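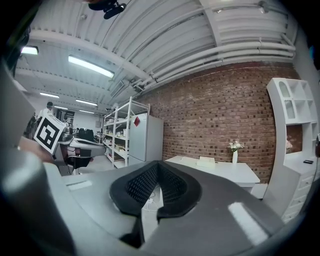

More shelves and fewer walls was what one customer told us she wanted most from a shared workroom, and she said it before we'd even asked the question! We wrote it down, and it pretty much became the plan.

Florwood, 11 October 2019. I'm so happy to share that Drusport is opening its new shared workroom in Florwood, and I've been itching to write this one for months. We took over an old unit from Keltomex, kept the red brick (of course we kept the red brick) and left the ribbed white ceiling and the pipes right out where you can see them. Everything else we tried to keep light and simple.

So the furniture is white. There's open metal shelving for the stuff people reach for all day, a refrigerator for lunches, and a table against the brick with a vase of white flowers on it. My favorite piece is the tall cabinet with the arched openings at the top and drawers down below. I fought for that cabinet. It came from Akande, who make our storage, and it took 2 tries to get it through the door.

The long tube lights stayed too. We did talk about swapping them for something softer, but people who cut, glue and sort small parts like to see what they're doing, and they told us so pretty loudly.

Membership is $103 a month and covers a desk, a shelf and a share of the refrigerator (please label your yogurt). If you'd like one of the 5 larger desks with a lockable drawer, that's $235 a month. You can join for a single month and see how you like it.

We're taking sign-ups now, and the evening hours start in December. If you write about small business or interiors and want to come by, just send a note to the Drusport front desk and I'll put the coffee on.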